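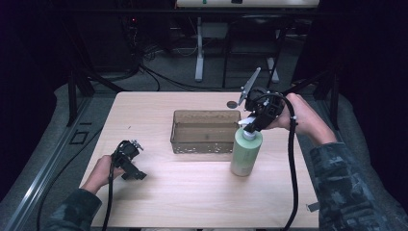
Diapositiva 1. Mesa de madera clara, frasco verde con dosificador.

Notas para la charla – preparar una maqueta antes de entrar al estudio

Saludar, dar las gracias a Lucie Morin por la invitación. Decir de entrada que voy a hablar de bandas con poco presupuesto y que las preguntas van al final.

Empezar con el caso de Pletima. Llegaron al estudio con 20 canciones a medio terminar y grabaron 5. El resto del tiempo se fue en discutir estructuras. Celeste Farías, que cantaba y pagaba las horas, lo cuenta sin rodeos: habían ensayado mucho y no se habían escuchado nunca.

(Poner el audio de la maqueta de «Gandiria», solo hasta el segundo estribillo.)

Qué se oye: la voz entra tarde y el bajo tapa el bombo. Con un teléfono en el local de ensayo ya se notaba. Preguntar a la sala quién graba sus ensayos.

Tempo. Decidirlo antes y apuntarlo. «Gandiria» pasó de 84 a 70 pulsaciones por minuto y la letra empezó a entenderse. Wouter Jansen quería tocarla más rápida en directo, y así la tocan. Son dos versiones y conviven bien.

Tonalidad. Probarla con el cantante de pie y a volumen de concierto. Celeste bajó medio tono.

Arreglos – aquí suelo alargarme, mirar el reloj. Mencionar el teclado de Solange Charbonneau, que quedó fuera de dos temas por decisión suya.

Carpeta para el técnico: maqueta, letra, tempo, lista de pistas. Hamish Halliday pide además una referencia de mezcla por canción. Una, no cinco.

Si alguien pregunta por el disco: sale en agosto con el sello Stirnlow. No hablar de la portada, sigue sin cerrar.

Cierre: segundo audio, la misma canción ya grabada, entera. Dejar que termine antes de abrir el turno de preguntas. Recordar que la plantilla de la carpeta está impresa junto a la puerta.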